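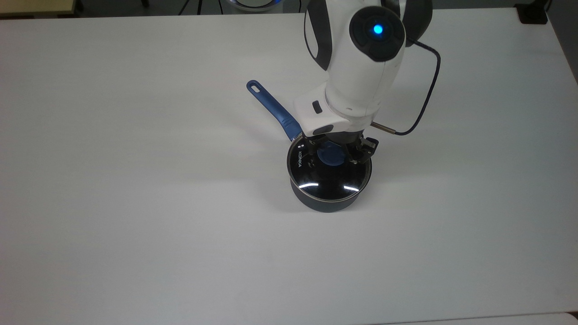 6.3 Teaching the lid lift

Do this section after the gripper has been zeroed (6.2). The Momness build uses a small saucepan with a knob lid as its first practice piece.

1. Put the pan on the table with its handle pointing away from the arm's path.
2. Jog the wrist down in Layug until the fingers straddle the knob. Save this as point 20.
3. Set grip force to 40 and close the fingers.
4. Raise the arm slowly and save the next point once the lid clears the rim.

Note: A lid held by its knob can hang at a tilt. Allow for the low edge when you set the clearance – the fingers may be well above the pan while the glass is not.
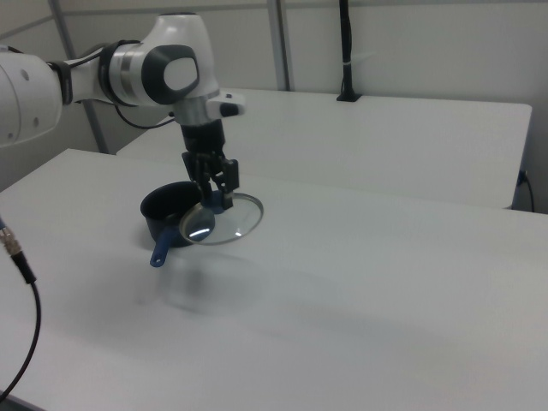
Ullar Arm Set-up Guide – Page 40

5. Jog sideways until the lid is clear of the pan, then lower it to the table and open the fingers.

CAUTION: Do not cut power with a lid in the gripper. Keep hands off the table while the arm is moving.

If error 873 shows at step 3, go back to 6.2.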